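Subject: Re: [rutordale-members] Junior squad registration and ice time for the remainder of the season

Dear members,

Thank you to all who have written since the notice of last week. The club office has received a number of similar enquiries, and it seems sensible to answer them together on the list. The message quoted below sets out most of the points raised.

> We have two children in the junior section and are unclear on three matters.
> First, whether the under-14 squad will keep its early session at Girneo once
> the rink closes for plant repairs. Second, whether a player who is registered
> with us but has trained with Stosex this autumn may still appear in the cup
> matches. Third, whether the second instalment of the fee is due in full if
> sessions are lost. We would also be glad to know who decides which goalkeeper
> travels to away fixtures, as we have heard two different accounts.

On the first point, the Girneo rink has confirmed that the main pad will be out of use for 11 days. The early session will transfer to the Dow rink for that period, with the same start time. Dow has a smaller changing area, and players are asked to arrive already wearing their base layers. Sticks and bags may not be left in the corridor overnight. The under-16 squad is not affected, as its sessions were already at Dow.
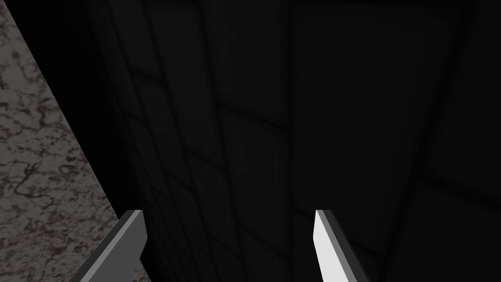
On the second point, league rules allow a player to train with another club, but not to be named on two team sheets in the same competition. Any junior who has appeared for Stosex in a cup match this season is therefore not eligible to play for Rutordale in the cup. League fixtures are treated separately. Parents who are unsure whether a particular match counted should send the fixture details to the office before the squad list is submitted, as a corrected list cannot be accepted after the deadline.

The squad list for the cup may contain no more than 13 outfield players and two goalkeepers. Where more than this number are available, selection rests with the head coach of the age group. The same applies to goalkeepers for away fixtures. Team managers arrange travel and meals, and do not take part in selection. We regret that an earlier circular was worded loosely on this.

On the third point, the second instalment stands at £588 for players in the full programme and remains payable in full, given that the lost sessions at Girneo are being replaced. Should any session be cancelled without a replacement, a credit will be applied to the following season's account. Families paying for the year in a single sum have already been charged £1,095 and need take no action. Requests to pay by monthly arrangement should be made in writing to the office and will be treated in confidence.

Two further items. Helmets with cracked or missing cage fittings will not be permitted on the ice from the end of January, in training or in matches. The equipment room holds a small stock of spare screws and clips, which may be had at cost. Neck guards remain compulsory for all juniors.

Members are also reminded that replies to this message go to the whole list. Anything concerning an individual player should be addressed to the office directly.

Yours faithfully,

The Club Secretary
Rutordale Ice Hockey Club
January 2020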